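Tracing the Skoltside families: an interview with Sigrún Overgaard

Sigrún Overgaard started on her family tree with a shoebox of letters and a wrong surname. Eleven years later she has an index of 1,272 people who lived in the parish of Skoltside or left it, and she answers letters from descendants in four countries. We spoke at her kitchen table in August 2021.

The wrong surname was Duman. Her grandmother had always said the family were Dumans, and for the first two years Overgaard looked for them under that spelling and got nowhere before 1840.

"I had a Peter Duman who married in 1843 and that was the end of it," she says. "No baptism, no parents, no brothers. I assumed he had come from another parish. I wrote to three of them and had the registers checked, and he wasn't in any."

The answer was in the Skoltside register all along, under Dewman and, in one clerk's hand, Deuchman. The parish had a new minister in 1838 who wrote names as he heard them. Once she had read every entry from 1790 to 1850, ignoring the printed index, she found Peter's baptism, his parents and six brothers and sisters.

"The index was made from a copy, and the copy was made by someone who couldn't read the first man's writing. I don't use it now except to find the page."

Two of Peter's brothers, Anders and Matthew, went abroad. The family story had them drowned. Overgaard found them on the passenger list of the Zindia, which sailed in December 1851 with 82 people on board, 19 of them from Skoltside or the farms next to it. Anders is down as a cooper, aged 26. Matthew is down as a labourer and his age has been written over, so that it could be 19 or 14.

"He was 19. I have the baptism. But there are at least five family trees out there with him born in 1837, all taken from the one list, and one of them has given him a different mother to make it fit."

The ship's passengers became the larger part of her work. She has traced 15 of the 19 Skoltside people to the settlement at Anham, where the first land book gives each household a number. Anders Duman is in household 12 with a wife, Elsie, whose maiden name is not recorded, and a daughter of three months. Matthew is in the same household and is gone from it by the next listing, four years later.
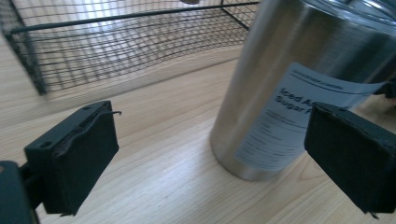
The steel canister on the table, with its paper label.

I asked how she keeps so many people apart, when the same few Christian names come round in every generation.

"By farm, first of all. There were three men called Anders Duman alive in 1850 and they lived on three different farms. If a record gives me the farm I know who I've got. If it doesn't, I look at the witnesses. People asked their brothers and their wives' brothers to stand as godparents, and that will usually settle it."

Every person in the index has a card as well as an entry on the computer. The card gives the source for each fact, with the volume and page. Where two records disagree she puts down both and doesn't choose unless a third turns up.

She is cautious about what others send her. A descendant in Canada wrote with a tree of 4,000 names going back to a Norse chieftain. Overgaard took 700 of them as worth checking and so far has been able to confirm fewer than half.

"He was very pleasant about it. He'd spent years on it. But from 1600 back there was nothing, no register, no rental, no court book. The parish records don't start until 1688. I told him I could take him to a tenant in a rental of 1664 and that was as far as I could go."

The gap that bothers her most is a nearer one. The Skoltside burials are missing from 1811 to 1822, and the kirk accounts, which ought to show payments for the mortcloth, are water-stained for the same years. She has used headstones, wills and second marriages to work out who died in that time, and has marked those entries with a query.

Elsie Duman's maiden name is still open. A letter of 1858 calls her "Elsie from the mill", and there were two families at the mill. One had a daughter Elspeth, baptised in 1829, and the other had an Elizabeth, baptised in 1831. Neither was married or buried in the parish.

"I think she's Elspeth," Overgaard says. "The first daughter at Anham was Barbara, and Elspeth's mother was Barbara. But I've not written it on the card."

She is now working through the Anham school rolls, which she has on film as far as 1880, and would like to hear from anyone with papers from household 12.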